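Fri 12 March

**Lebrun Street center to open earlier and stay open on Sundays**

The Lebrun Street recreation center in Gosstead will open at 5:30 a.m. on weekdays starting in April, an hour and a half earlier than it does now. The building will also open on Sundays for the first time since the old pool wing was closed. The town council approved the change at its regular meeting this week, along with the money to staff the added hours through the end of the fiscal year.

Sunday hours will be 10 a.m. to 4 p.m. Saturday hours stay as they are, 8 a.m. to 6 p.m. The front desk, weight room, indoor track and both locker rooms will be open for all of the new hours. The gym floor will be open in the early mornings for walking and drop-in basketball, but not on Sundays before noon, when it is already rented through June.

The request for longer hours came out of a survey sent to members in February. The center had 886 members when the survey went out, and 217 of them sent it back. Early weekday opening was the most common request, followed by Sunday hours and more parking. Several people who work at the Ikach packing plant wrote that the present 7 a.m. opening falls after the start of their shift and that by the time they get off, the weight room is full.

The survey also asked about prices. Most members said they would accept a small increase if the hours went up. The council left the resident rate alone, at $20 a month, and will look at it again in the fall with the rest of the fee schedule. Nonresidents will pay more starting with their next renewal. The new nonresident rate will be posted at the front desk and on the town website before the first bills go out.

Two part-time desk positions will be added to cover the mornings and Sundays. Applications are open until both are filled. Applicants must be 18 or older and able to work at least two openings a week. CPR training is provided in the first month for anyone who does not already have it.

**Parking and the side entrance**

Parking was the one subject on which the council did not reach a decision. The lot on the Lebrun Street side fills up on weekday evenings during youth basketball, and drivers have been leaving cars along the fire lane behind the gym. The public works office had suggested striping the gravel strip next to the tennis courts for overflow. Council members asked for a drainage plan first and put the item off until next month.

Until then, the fire lane will be ticketed. New signs are on order. The side entrance on the tennis court end will be locked at all times except during scheduled games, and members should use the main doors before 7 a.m.

The main door lock is being changed over to the card reader before the new hours begin. Membership cards issued before last summer will not work with it. Old cards can be traded in at the front desk at no charge. The center has 583 of the new cards in stock and expects a second box later in the month.

**Roof work continues**

The early opening will overlap with the last part of the roof repair over the gym. Trumetti Roofing has finished the north half and will start on the south half when the weather allows. The contractor is not permitted to run equipment before 7 a.m., so the first hour and a half of the day should be quiet. After that, members on the track may hear hammering overhead. The two basketball hoops on the south end will be raised and out of use on days when crews are working above them.

Leaks over the bleachers were reported twice this winter. The contractor has put a temporary cover over that section, and the bleachers will stay folded until the permanent membrane is down. Spectators at Saturday games should bring a folding chair or stand along the east wall.

**Classes**

The spring class list is not affected by the new hours, with two exceptions. Morning stretch moves from 8:15 to 7:45 on Tuesdays and Thursdays. Beginning weight training, which had a waiting list in the winter, gets a second section on Sundays at 1 p.m. People on the waiting list will be called first, and any places left will open to everyone else a week later.

Registration for youth summer camp is handled separately and opens at the end of April. Families who had a child in camp last year do not get early registration this time.

The council will review attendance for the new hours in September. If few people are using the building on Sundays, that day may be cut back to the winter months only.

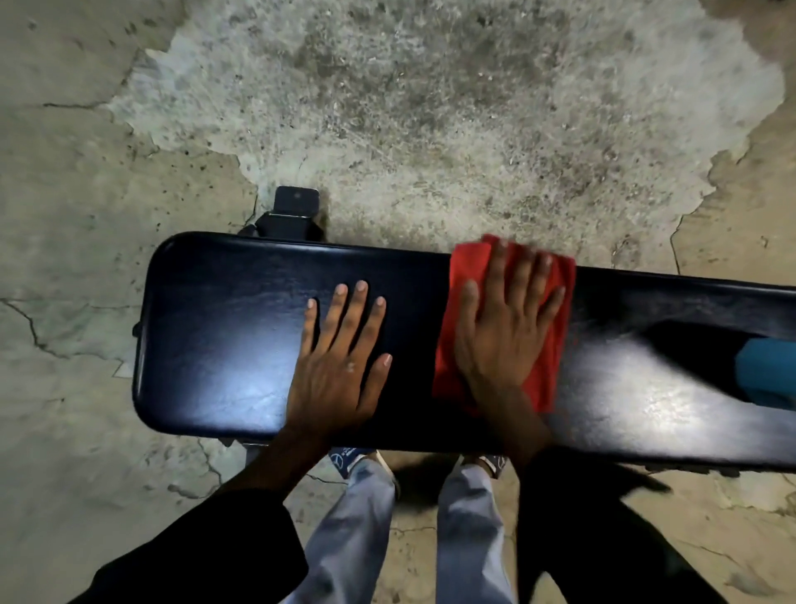

**Gosstead Parks and Recreation Department**
*Lebrun Street Recreation Center*

Questions about memberships, cards or the desk positions can be taken to the front desk during open hours. Comments on the parking plan should go to the town clerk in writing before the next council meeting. Members are asked to wipe down benches and mats after use and to put free weights back on the rack, including during the early hours, when only one person will be on staff.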